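How to store sauces so they last and pour cleanly

Most kitchens have more sauce in them than anyone remembers buying. Ketchup, brown sauce, mustard, mayonnaise, chilli sauce and salad cream all end up in the fridge door, and half of them stay there long past the point where they taste of much. This guide covers where to keep each kind, how to refill squeeze bottles safely, and how to get the last of a thick sauce out without a mess.

What you will need

Squeeze bottles with screw caps
A wide funnel
A bottle brush
Masking tape and a marker pen
A wire rack or a deep jug

Step 1: Sort what you have

Take every sauce out of the fridge and the cupboards and put them on the worktop. Check the date on each one. Then read the small print near it, which will usually say how long the sauce keeps once opened. This is often eight weeks for ketchup and less for mayonnaise.

If you don't know when a bottle was opened, look under the cap. A dry, dark crust on ketchup can be wiped away. Mould can't, and the whole bottle should go. The same goes for any sauce that smells yeasty or hisses when you open it.

Put duplicates side by side. Don't tip an old bottle into a newer one, even if they are the same make. Use up the older one first.

Step 2: Decide where each sauce lives

Follow the label wherever there is one. As a general guide:

Mayonnaise, salad cream and anything with egg or dairy: fridge, always.
Ketchup and brown sauce: fridge once opened, though a busy kitchen that empties a bottle in a week or two has more leeway.
Soy sauce: a cool cupboard is fine for a short time, the fridge for longer.
Mustard: safe in the cupboard in most cases, but it keeps its heat better in the fridge.
Home-made sauces: fridge, and use within the time given in the recipe.

The fridge door is the warmest part of the fridge. Ketchup and mustard will be fine there. Mayonnaise is better on a middle shelf, towards the back.

Step 3: Store thick sauces cap down

Thick sauce clings to the sides and takes a long time to move when it is cold. If the bottle stands on its cap, the sauce is already at the nozzle when you want it, and you don't get a burst of air and thin liquid first. Bottles with a wide flat cap will stand up by themselves. Those with a narrow pointed nozzle need something to hold them.
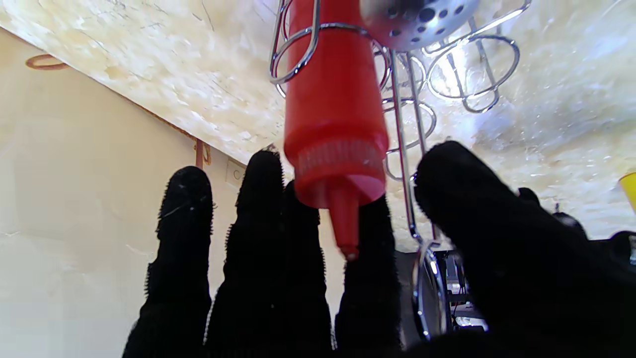

Red squeeze bottle stored nozzle down in a wire rack.

A wire rack works well if the gaps are narrower than the body of the bottle. Push the bottle in gently and check that it doesn't rock. The nozzle should hang clear of the shelf. A deep jug does the same job in a small fridge, with a folded piece of kitchen paper in the bottom to catch drips. Change the paper every few days.

Thin sauces such as soy, vinegar and most hot sauces should be kept upright. They will find their way through even a good cap.

Step 4: Refill bottles properly

Buying in bulk is cheaper, but only if the sauce is kept well. Never top up a bottle that is partly full. The oldest sauce stays at the bottom and can spoil the rest.

1. Empty the bottle and take off the cap. If the nozzle unscrews, take that apart too.
2. Rinse everything in cool water to loosen the sauce.
3. Wash in hot soapy water, using the brush for the shoulders and the thread.
4. Rinse and leave to dry fully, upside down. Overnight is best.
5. Fill through the funnel, leaving a thumb's width at the top.
6. Wipe the thread, screw the cap on firmly, and test it over the sink before you turn the bottle over.

Write the name of the sauce and the date on a strip of masking tape and stick it to the side. If the sauce contains mustard, egg, celery or any other allergen, write that as well.

Step 5: Clear a blocked nozzle

Don't squeeze harder, as the plug may come out all at once. Unscrew the cap, soak it in warm water for ten minutes and push a cocktail stick through from the inside. Wiping the tip after each meal will stop most blockages.

Getting the last bit out

For ketchup, add a teaspoon of vinegar, shake, and use what comes out in a marinade or a pan of baked beans. For mustard or mayonnaise, add oil and a little lemon juice to the bottle and shake it into a salad dressing. Use either one the same day.

Rinse the empty bottle before it goes in the recycling, and check whether your council wants the cap left on.

Written by Ya-wen Chung. Last updated Thu 21 August.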